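News from the Block Table

Many members asked me at the summer coffee what happens with the old toy blocks that were collected in Jedum, so I use my place in this newsletter to tell about it. The short answer is that the blocks are sorted, most of them are clean, and the play library in Florkisholm will open its block corner on a Saturday in August. The long answer comes now.

We received 1,334 blocks. I know this number because Tormod Bakke counted them twice, one time when they came in and one time after the washing, and both times he got the same. They came in shoe boxes, in cotton bags and in one case in a cooking pot with lid. Most are plain cubes, but we also got arches, half rounds, long bars and a few pieces which I think belonged to a marble track. The marble track pieces we keep separately until somebody tells us what is missing.

The first work was to wash. We did it in the kitchen of the old school, with lukewarm water and a little dish soap, never soaking. A block of wood that lies in water for one hour gets a rough skin, and the paint comes up at the corners. Better is to wipe with a damp cloth, all six sides, and then put it on a towel. We turned them in the evening and again the next morning. Please do not dry blocks on a radiator. I did this with my own children's blocks many years ago and several of them cracked along the grain.

After washing came sorting, and here we had a discussion that took longer than the washing. Ulla Wikström wanted to sort by color, so that the shelf looks nice and the children can find what they want. Tormod wanted to sort by size, so that the towers stand. I was for a long time on the side of Ulla. Then I built a tower myself from her red box and saw the problem: the cubes came from many different families and many different makers, and the small differences add up. With three cubes you do not notice. With eight cubes the tower leans like an old fence.

So we sort first by size and then, inside each size, we let the colors mix. Tormod made a wooden measuring frame with a slot. A cube that slides through goes to the left, a cube that stops goes to the right, and a cube that goes through in one direction and stops in the other goes to the drawing table, where it can be a paperweight or get printed on paper with paint.

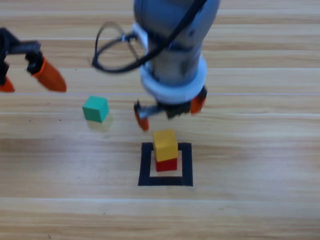
The surface under the blocks matters also more than I expected. On a carpet nothing stands for long, and on a glass table the blocks slide away and make a noise that drives the parents home. Wood on wood is the best we found. A table with visible planks is fine for building as long as the seams are flat, but it is good to pass the hand over it before the children start. If you feel an edge with your palm, the bottom cube will feel it too. Turn the table, or move the building place a little to the side.

For the youngest children we put out only a small set of cubes at one time. When the whole box is emptied on the table, they push the blocks around and go away. When there are only a few, they begin to put one on the other. Ulla has worked with small children for most of her life, and she showed us how she does it: she puts two cubes on each other, says nothing, and takes her hands away. After this it is usually quiet for some minutes.

Several parents asked what a child should be able to build at which age. I do not like to give a list, children are different. But a few things we can recommend for everybody who wants to try at home:

Let the child stack on a low table where he or she can stand and look at the tower from the side. From above it is difficult to see if the cube sits in the middle.

Open the fingers wide before letting go. Many towers fall at the moment of release, when one finger is still touching the cube. It helps to practice with the second cube many times before the third one comes.

Change the hand sometimes. It is slow and a bit annoying — also for grown people — but the children laugh about it.

Now to the money, I will be short. The Forsberg paint shop gave us a good price for the varnish for the worn pieces, and the shelves with the low boxes cost us 4,000 kroner together. We had 500 left over from the spring market and it went to the building table. Nothing more has to be paid this year.

What we still need is boxes with lids, best if they are not deeper than a hand is long. In deep boxes the small cubes always end at the bottom and the child gives up searching. We have place for 13 of them on the lower shelf. Baskets are pretty, but the corners of the blocks catch in them.

Members in Tullusen can leave things at the bakery there until noon, and Tormod takes them with him when he drives home. Please write your name on the box if you want it back. The cooking pot is also still with us, washed and with its lid, and the owner can pick it up in the school kitchen.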